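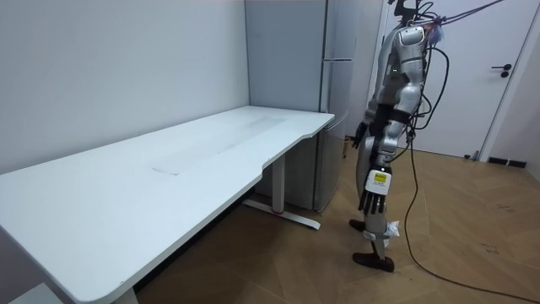 Moving a sourdough starter to a new house, will it sulk?

Last updated: November 3, 2025

Harsh Pant
I've kept the same rye starter going since January and I'm a bit in love with it. We're moving to Gramstead soon, four hours by car, and I want to bring it with me! Do I feed it before we go or after? It lives in a big glass jar on the worktop and doubles in an afternoon when it's happy. I'm also wondering about the water up there, everyone says it's very hard.

Jozefína Říha
Oh, take it, take it! Mine has moved house twice and it's as lively as ever. Feed it the night before, but make it stiff: 50 g starter, 50 g flour and only 20 g water, kneaded into a little ball. A stiff starter works slowly, so it won't climb out of the jar on the motorway (I've cleaned that off a car seat, it sets like cement). Use a plastic tub with the lid resting on, not screwed down. 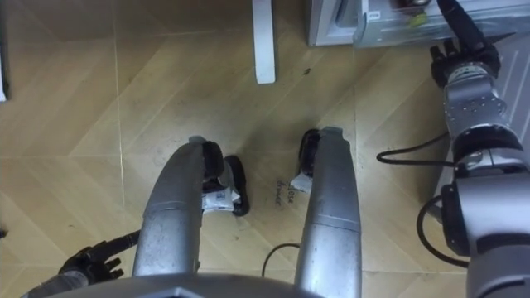
Once you're in, loosen it back up with lukewarm water and feed it twice a day until it doubles again. Mine took a couple of days and then went completely bonkers, best loaves I'd ever made. Hard water has never bothered it. If yours smells of chlorine, leave a jug out overnight.

Also dry some as a spare! Spread it thin on baking paper, let it go crisp, crumble it into an envelope. Keeps for ages.

Yung-ching Chiu
I just put mine in the cool bag with the butter. Was fine.

Harsh Pant
Brilliant, thank you both, drying a batch tonight. Can't wait to bake the first loaf up there!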